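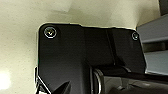
Monday-ish mood: black on black, two silver screws.

So the countertop saga goes on! If you've been reading since the start of April you know I've been going back and forth over what to do with the kitchen, and I have finally, finally picked a surface. It's a pale beige with tiny dark flecks all through it, kind of like poured concrete but warmer, and I'm a little bit in love with it.

I had four samples lined up on the windowsill for 18 days. The Peixoto one was gorgeous but so glossy that every thumbprint showed (I have a lot of thumbs in my house, apparently). The Makik was fine, just gray. Really gray. And the Skuvano one looked great in the store and like wet cardboard once I got it home, so that went back in the trunk.

What sold me on the speckly one is how it changes with the light. It can go creamy on one side and a soft greenish gray toward the middle, and crumbs just vanish into it — which may not be the healthiest reason to choose a counter, but I'm going with it.

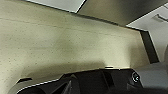 I like a nice crisp corner, too. My old counter had those rounded edges that let every spill run straight down the front of the drawers, and I've mopped up enough coffee for one lifetime. Next to bright white the beige looks even warmer, so I'm leaving the white alone and putting the yellow paint back in the garage.

The total quote from Pakisow came to $3,626, and yes, I had to sit down for a minute. It includes the sink cutout but not the backsplash, so that'll have to wait till I've saved up again. I'm thinking plain white tile? Or maybe green? If you have a speckled counter, tell me what you put behind it, and please tell me what you clean it with!

Posted 2019-04-29 in Kitchen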